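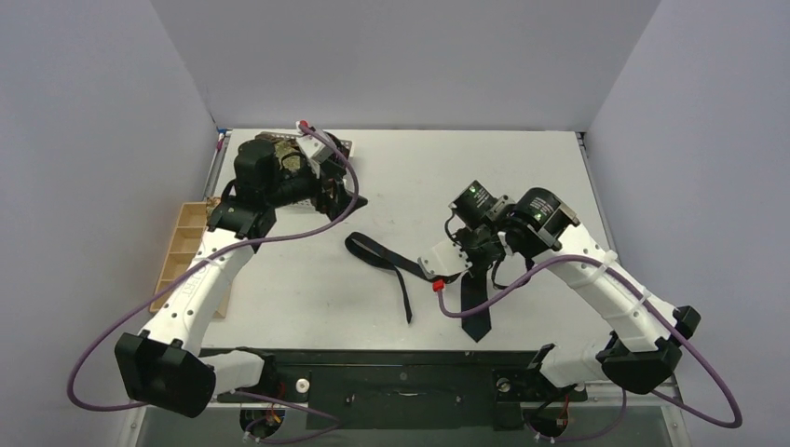 # Kukenden small parts and straps

Photos and notes on sorting small gear at a white tabletop: fabric straps, odds and ends, and the trays they go into. The set holds 407 photos in 2 folders.

## Folders

- `straps/` – webbing and fabric straps, looped or laid out
- `table/` – the tabletop between items, with or without something being handled

Straps from Prarnska and Bhutto are both included. Labels don't separate the two.

## Labels

Each photo has one row in `labels.csv`:

| field | meaning |
|---|---|
| `item` | plain name, such as `strap` or `tray` |
| `state` | `held`, `flat`, `looped` or `none` |
| `color` | one everyday color word |
| `note` | free text, often blank |

Use `none` when no item is being handled. A tray standing at the side of the table doesn't change this – trays are part of the setup and only get a row of their own when they are moved.

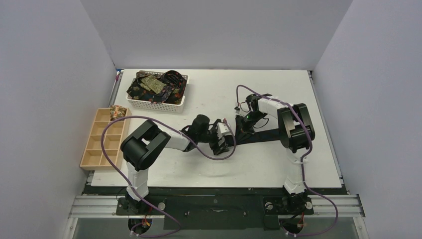
Urkosetti wrote in to ask for a separate `trays/` folder, as looking up tray rows by hand in the label file takes too long. The request also said that `looped` and `flat` overlap for a long strap, and that a second state column would fix it.

The second column is planned. The folder is still open.

## Known problems

- About 280 rows have a blank `color`.
- Dark straps are sometimes labeled `gray` and sometimes `black`.
- File names are limited to the range 1 to 3000, with gaps.

Last edited 26th August.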